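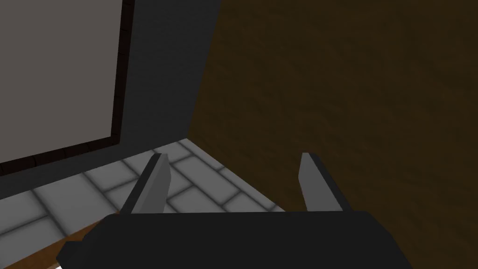 Simulated view: open gripper, tiled floor, dark grey wall and brown wooden surface.

Plultero Rota Records

What it is

One leisure centre's staff rotas, tidied up for anyone building scheduling software. The pool is the one at Palley, which ran on a whiteboard until August and has been exported from Zerkanlow ever since. The whiteboard had better handwriting.

Contents

shifts.csv – 3,002 rows, one per shift
swaps.csv – 976 rows, one per swap request, granted or not
closures.csv – 238 rows, mostly water chemistry
roles.csv – 6 rows, and yes, it gets its own file

Known problems

Times are local. Shifts that cross the clock change are an hour out and we have left them that way, as payroll did.

The role "Duty Mgr (wet)" means poolside. "Duty Mgr (dry)" means the gym. Please don't merge them; the last person to try put the spin instructor in charge of chlorine.

Blank swap reasons are blank in the original. "Dentist" is over-represented.

Loading

Files are UTF-8 with a header row. Older spreadsheets will mangle the Ø in Østergaard, the name of the teaching pool, so check that column first.

Licence

Free to use with credit to Plultero. Staff are numbered and the key has been deleted. Last updated December 2020.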